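Wood Materials 1, Week 3: Reading the Grain

Welcome back! This is my favorite week of the course, the one where we slow down and really look at a board before anybody picks up a plane. Bring the offcut you chose last time (any pale wood will do) and a soft pencil.

Grain is a record of how the tree grew, and once you start seeing it you'll see it everywhere – tabletops, stair treads, the handle of your broom! Long wavy lines often show up where the saw has passed at a shallow angle through the growth rings. Small dark marks are worth a second look too. Some are mineral streaks, some are traces of a tiny knot, and some you just can't name without a hand lens.
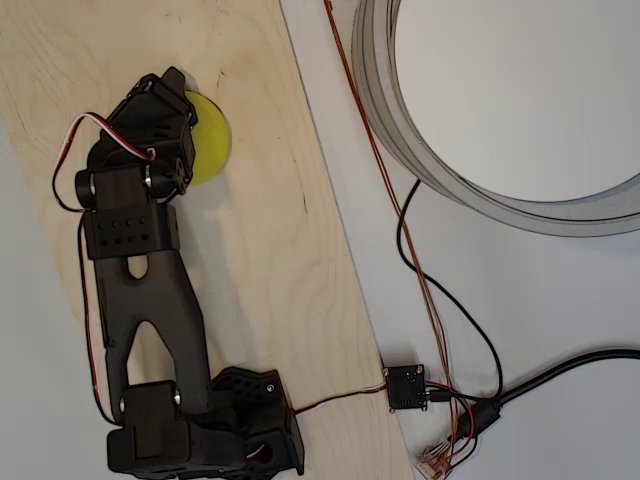

Photo: Yuxi Kang

Fine, wavy lines on a light tan face, with a little forked mark near the top of the board and a thin dark streak farther down by the right edge. Lovely! Try sketching those two marks before you start on your own piece.

At the bench

Work in pairs. Tilt your board toward the window, then away from it, and pencil a light arrow in the direction you think the fibers rise. Swap boards and see if your partner agrees. Dehua Zhong and I argued over one piece of maple for a whole lunch break, so don't worry if you can't settle it.

For next week: one full-size drawing of your board, 60 minutes at most, and read page 34 of the packet.

Canan Toprak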